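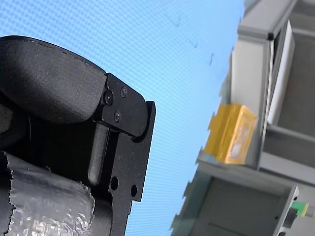 Water Use in Student Housing at Cerkcombe
Project report by Emmanuel Swai and Oduor Kinyua

1. Purpose

We wanted to find out how much water students use for showers and laundry, and whether a simple notice changes it. The housing office at Cerkcombe pays one bill for each building, so residents never see their own use.

2. Method

We compared 2 buildings, Gedik Hall and Sterlow Hall. Both were built to the same plan and have the same type of shower head. In January we read the main meter in each building every evening. After the first week we put a notice in the Sterlow bathrooms asking people to keep showers short. Gedik got no notice.

We also handed out a paper survey and got 65 back. It asked about shower length, laundry habits and whether people turn off the tap while brushing their teeth.

3. Results

Use in Sterlow dropped in the days after the notice went up, then climbed back close to where it started. Gedik stayed fairly level except on weekends, when both buildings went down - many students go home then.

Most people who filled in the survey said they run half loads of laundry because the machines are hard to get in the evening. We had not expected this and did not ask enough about it.

4. Problems

The Gedik meter is in a locked room and we missed 2 readings. We left those days out of both sets. The meters also cover the kitchens, so we could not separate shower water from cooking and cleaning.

5. Next steps

Mwaipopo House has a separate meter for its laundry room. We would like to repeat the readings there next term and add a question about what time people do their washing.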